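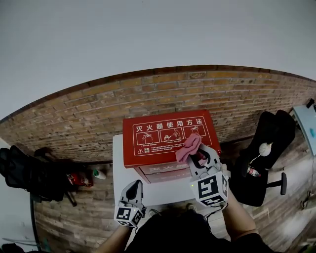

Limpieza de la caja de extintores, sala Maselby

Galería de mantenimiento, edificio Gostomis
Texto: Wellington Bittencourt
Publicado el 7 de julio de 2022

La ficha 1.201 del plan de mantenimiento trata la limpieza exterior de la caja roja de extintores de la sala Maselby. El alcance se limita a las superficies impresas y pintadas: cara superior, frente y laterales. La revisión de los extintores (presión, precinto, fecha de retimbrado) figura en una ficha aparte y la firma el mantenedor autorizado.

Material: paño de microfibra sin costuras, 200 ml de agua templada y 10 ml de jabón neutro Marov. Para restos de adhesivo se admite la espátula de plástico Cropper, siempre fuera de las zonas con texto. Quedan excluidos el alcohol, la acetona y los estropajos, que atacan la tinta blanca.

La cara superior lleva el rótulo 灭火器使用方法 (modo de empleo del extintor), una fila de tres pictogramas y varias líneas de texto menudo con un triángulo de advertencia. Es la superficie que más polvo recoge y también la que debe leerse sin dificultad. El paño se pasa bien escurrido, en pasadas paralelas a la fila de pictogramas y sin presión sobre los bordes de las letras. Las esquinas se dejan para el final, con una parte limpia del paño.

El trabajo sobre mesa permite llegar a las cuatro caras sin agacharse y evita arrastrar la suciedad del suelo. La mesa se limpia antes de apoyar la caja. Mientras dura la operación, los extintores permanecen en su punto habitual, accesibles y señalizados.
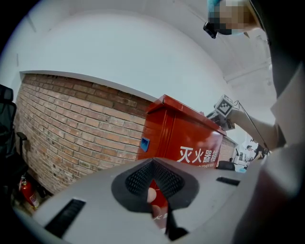

Frente de la caja, con la inscripción 灭火器箱 («caja de extintores») en blanco. Detrás, el muro de ladrillo visto.

En el frente conviene trabajar de arriba abajo. El reborde superior retiene polvo por la parte inferior y, si se deja para después, ensucia lo ya repasado. La junta vertical se limpia con el canto del paño doblado, sin introducir agua. El acabado brillante delata las marcas de secado: segundo paño, seco, inmediatamente después del húmedo.

La etiqueta azul del lateral no se frota. Se repasa con el paño seco, desde el centro hacia los bordes. Si alguna esquina aparece levantada, se anota en el parte y no se vuelve a pegar.

Observaciones para la próxima revisión de la ficha:

El ladrillo de la sala suelta polvo de junta. Desde junio se aspira el zócalo antes de cada limpieza, con cepillo blando.

El jabón Marov se sirve en garrafa concentrada. La dosis indicada corresponde al producto sin diluir.

Los paños se lavan sin suavizante y se guardan separados de los de suelos. Periodicidad: mensual, y siempre después de cualquier obra en la sala.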